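Why I Would Not Choose a Counsellor by the Hour

I worked 21 years as a family counsellor, first in the small town of Leckie and later in Norkent, where I still see a few couples. In these years I heard one complaint more than any other, and it did not concern husbands, wives or mothers-in-law. It was that the hour is too short. I want to argue here that the hour is the wrong thing to look at.

When a couple rings a practice for the first time, they ask what an hour costs and how many hours they will need. I understand this very well. Money is limited, and people want to know what they are agreeing to. But a counsellor who answers the second question with a number on the telephone is, in my opinion, selling something he does not have. He has not yet heard the two people speak to each other.

Some practices in our region now sell packages. The one I know best is called Stakico and gives 8 sessions for a fixed price, paid before the start. I was invited to work in this way and I tried it for one winter. The effect on the room was stronger than I expected. By the sixth session the couples were already looking at the end. Some of them saved the difficult subject for the last meeting, when there was no time left to do anything with it. Others had said what they needed to say after three meetings and came to the rest out of politeness, as one finishes a plate in a stranger's house. 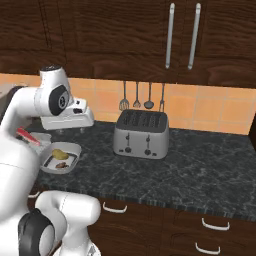
Should a couple stop when they feel better?
They can stop for a while, but I ask them to agree first on one more meeting, six weeks later. A good fortnight can hide a lot, and it is easier to come back when the place is already kept.

My colleagues tell me that without a fixed number people become dependent on us. I take this seriously, and I have seen it happen. A woman came to me every week for so long that our talk had become a part of her shopping day. The fault was mine. I should have asked her much earlier what she was still coming for. But a package would have sent her away without the question, and I believe the question would have helped her more.

What I would like to see is quite modest. Let the first meeting be long, two hours if possible, and let the price be said clearly. Let both sides decide after it whether to go on. The centre at Pullik already works like this, and its waiting list is no longer than ours. Then let the question be asked again every few weeks, aloud, with the calendar closed.

I know that such an arrangement is harder to put on a price list. Insurers do not like it either, and I have written them more letters than I wished to. I am going to write another one in April.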